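Housekeeping and Table Service, unit 6 — Sorting and Stacking Dishes
Notes for the session, M. Paquette. November 2019

Read before you come. Bring an apron, closed shoes. Solange Chan has the sign-up sheet for the practical, 11 places per group, no swaps after the sheet goes up.

Last time: scraping, rinsing, racking. Quiz went ok. Most lost points on glass, see Annag Gillies if you want yours back.

Today — what happens between the drying rack and the shelf. Mixed dishes, the kind you get in a small guest house or a church kitchen where nothing was bought as a set.

Basic order:
Clear a flat space first. Lay plates out one deep, don't stack as you go.
Look at each one, top and bottom. Chips on the rim, hairlines, stuck food.
Group by size and shape. Pattern comes second.
Biggest and flattest at the bottom, odd shapes on their own.
Bin last.

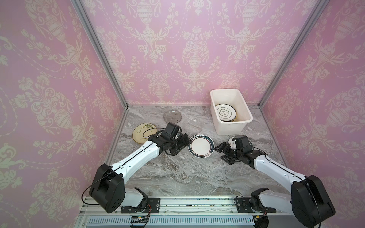 Mixed stacks are where the breakages come from. Two round plates of the same size sit rim on rim and the weight goes straight down. Put a different outline in the middle and everything above it rocks. The translucent smoky-gray plate near the back wall is the one to watch, its outline is rounded but a bit square, so it gets its own pile or goes on top, never between two round ones. Same thinking for the bin — the white plate with the green emblem is uppermost in there, so anything you add has to sit flat on that one. Check before you let go.

Bins. Deep ones hide things. You can't see how high the stack is from the side so look down into it. Never fill past the rim if another bin is going on top. Lift from underneath with both hands, not by the rim. If its too heavy to lift easily, take some out, no prizes.

Decorated plates: soft cloth or paper between them. Old transfer patterns scrach easier than people think, and unglazed foot rings do most of the damage. Han-gyeol will bring worn ones to pass round.

Practical: 30 minutes, in pairs. One sorts, one checks, then change over.

For next time — read the Fraser handout on cupboards and shelf loads. Written test in December, covers units 1 to 6.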